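2023-04-03

引き出しの小物問題、うちでは長いことほったらかしでした。細々したものが奥でごちゃごちゃに混ざって、使いたいときに限って出てこない。で、去年の12月に買ったClemeroのクッキー缶を空にして小物入れに回してみたら思いのほか調子がよくて、今日はその缶のレビューです。クッキーのほうの感想は最後にちょっとだけ書きます(ほぼ缶の話です、すみません!)。

## 買ったもの

Clemeroの角型クッキー缶、12枚入りで900円でした。雑貨屋のUrnariで見つけて、最初はおみやげにするつもりだったんですけど、ふたを開けた見本を見たら内側が金色で、もうその時点で自分用に決定。縁にほそーく暗い赤が入っているのもツボでした。金と赤って下手するとお正月っぽくなるのに、赤が細いおかげでちょっと古い洋菓子屋さんみたいな雰囲気になってるんですよね。

## 小物入れとしてどうか

まず、内側が金色だと中身が見つけやすいです。これは使ってみるまで考えてもいなかったところ。前はBlackburnの黒い布ボックスを使っていて、あれは見た目は締まってかっこいいんですけど、中が暗くて底のほうがまるで見えない。黒いものを入れたら最後、手探りです。この缶は光をよく返すので、夜に部屋の明かりだけで開けても底までわりと見えます。テーブルに出しただけで少し華やぐのもうれしい。

ただ、光るぶん、銀色のものは周りの反射にまぎれることがあります。うちの銀色の金属のクリップみたいな道具がまさにそれで、寝かせて入れておくと一瞬「あれ、どこ?」となります。脚が二股に開いた形で変に場所もとるし、いまのところ収まりの悪さナンバーワン。缶のせいじゃないんですけどね。
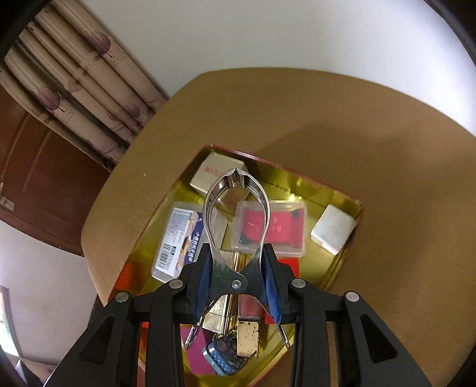
それから角型なのがいいです。丸い缶はかわいいけれど、四角い箱やケースを入れるとどうしても隙間が余るじゃないですか。角があると紙の小箱も半透明のプラケースもとりあえず隅に寄せておけます。几帳面な人ならぴしっと並べて気持ちよくなれるはず。わたしは三日で斜めになりました。斜めのままでも困らないので、もう直していません。

音は、します。金属のものをぽいっと入れるとカチャン!といい音が鳴って、朝早くだと自分でびくっとするくらい。家族が寝ている時間に使う人は底に薄い布かフェルトを敷くといいと思います。わたしも一度フェルトを切って敷いてみたんですが、せっかくの金色が隠れてしまってなんだかさみしくて、結局はずしました。いまは静かに置くよう心がけています(だいたい忘れる)。

## 気になったところ

いちばんはふたです。かなりきつい。買ったばかりのころは爪を引っかけてぐぬぬと開けていて、毎日使うものにこれはつらいなあと思っていました。何か月か開け閉めして少しゆるくなった気もするけど、まだ片手では無理。もうあきらめて家にいるあいだは開けっぱなしです。ほこりは入ります。週末にまとめて拭けばいいやという方針でやっています。

あと、内側の金色は指の跡がつきやすいです。ぴかぴかに保ちたい人は気になるかも。乾いた布でさっと拭くとすぐきれいになるので、わたしは許せる範囲でした。

仕切りもありません。お菓子の缶なので当たり前なんですけど、細かいものばかりだとやっぱり混ざります。Flileroから出ている缶用の紙仕切りが636円で、気になってずっと迷っているところ。缶が900円だったことを思うと、仕切りにその値段かあ……と毎回そっと画面を閉じています。厚紙を自分で切ればいい話なんですが、そういうことを言っているとたぶん一生やらない。使っている方がいたら感想教えてください!

## ほかの入れ物とくらべて

- Blackburnの布ボックス:音がしなくて軽い。でも中が暗い。粉っぽい汚れがつくと落ちにくい。
- 透明のアクリルケース:中身は一番見える。見えすぎて、散らかっているのもまる見え。
- Clemeroの缶:拭ける、明るい、見た目が好き。ふたがきつい、音が鳴る。

こうして並べるとアクリルもいいんですけど、持っていて気分が上がるのは断然この缶です。置き場所は木目っぽい茶色のものの上がおすすめ。金色がやわらかく見えて、白い棚に置いたときより落ち着きます。

## クッキーの話

忘れるところでした。バターが強めの薄焼きで、わたしは好きです。ただ甘さはしっかりめなので、2枚食べたらお茶がほしくなります。割れが一枚あったけど味は同じなので気にせず食べました。

お菓子として見ると900円は少し高いかな。缶込みなら満足です。星は五つのうち四つ、減った一つはふたのぶん。次に買うときは、色違いがあったらそっちを連れて帰って文房具を入れるつもりです。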